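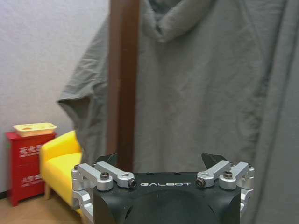 Recording garment demonstrations: bench notes

Last revised Apr 18, 2025

These notes cover collecting manipulation examples for the clothing tasks: hanging, unhanging and moving garments along a bar. They assume the arm is calibrated and the recorder (Pluvoris) is installed. Network setup is on a separate page.

Before recording

Wipe the inner faces of both fingertips with a lint-free cloth. Fabric fibers build up on the contact surface and change the friction, and the policy learns the dirty friction along with everything else.

Check the wrist view before the head view. Both fingertips should be visible with the gripper fully open and fully closed. If one of them leaves the image when open, the mount has slipped. Reseat it and record a new calibration clip. Do not correct it in software.

Cycle the gripper 3 times with nothing in it and compare the commanded width with the reported width. A steady offset can be entered in the session file. An offset that changes between cycles usually means a loose pivot fastener. Tighten it and repeat.

Set exposure manually. Auto exposure hunts when a black coat passes close to the wrist camera, and the background brightens for several frames afterward. Expose for the darkest garment and accept a slightly bright wall.

Garments

Use a mix of weights and closures. Hooded sweatshirts are the most useful single item: the hood shifts the center of mass backward and the sleeves swing late. Long coats are needed for clearance near the floor. Thin shirts slide off the hanger when the bar is bumped, so they go in their own batch.

Change the order on the bar between episodes. In the first Grulotham set the order was left alone for a whole afternoon, and the trained policy reached for the second hanger whatever the prompt said. Yulan Tang found the cause by plotting grasp positions, which fell in a patch narrower than a hand.

Vary the spacing too. Hangers pushed together are harder to separate, and a set made only from evenly spaced ones will not teach separation.
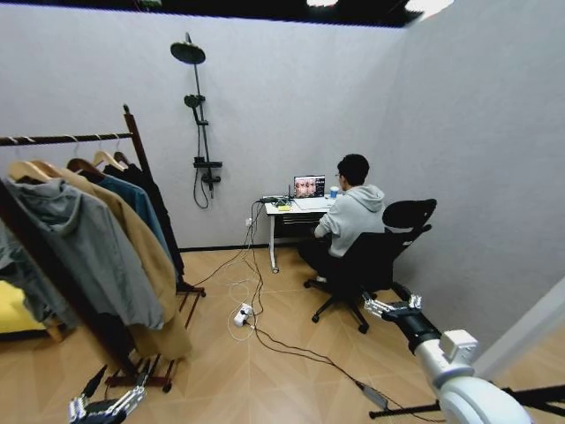

Keep the operator's desk where it is for the whole session. Moving the chair between episodes is fine and adds useful variation, but a moved desk usually drags the data cable, and a tug on the cable shows up as a dropped packet or a small jump in the timestamps. Leave slack at the connector. Run cables clear of the rack feet and the caster wheels, and tape down any crossing that has to stay.

Teleoperation

Start every episode from the same rest pose, then let the approach vary. Approach from the left, from the right, and from slightly above the bar. Hold still for one second before closing the gripper. The pause gives the segmentation script a clean boundary and costs little.

Grip the hanger at the neck, below the hook. Gripping the shoulder of the garment works by hand but tends to twist the hanger under load.

Lift, clear the bar, then translate. Diagonal moves catch the hook.

Record 40 episodes per garment per layout. Stop after each block of 4 and scrub through the last one at double speed. Faults found at this point cost minutes. Faults found after upload cost the batch.

Failures

Keep them. A missed grasp followed by a recovery is worth more than another clean lift. Tag it "recovery" and let the episode run to the end. Discard only episodes with a sensor fault, a collision stop, or a person's hand inside the workspace. Do not trim the start of a failed attempt to make it look like a success.

After 3 misses in a row, stop and look at the fingertips before blaming the operator.

Labels

Write the instruction in plain words, as someone would say it: "move the gray hoodie to the end of the bar." Avoid internal item codes in this field. Razia Warraich keeps the color list; use her terms. "Tan" and "camel" were both in use until June and had to be merged by hand.

Enter the label before the episode, while the layout is in front of you. Labels typed from memory at the end of a session had the left and right ends of the bar swapped often enough to need a full recheck.

Storage

Raw video goes to the Imeo drive, joint logs to the project folder. File names must match. Verify checksums before clearing the local disk, and leave the session file open until the copy finishes, as closing it early truncates the last log.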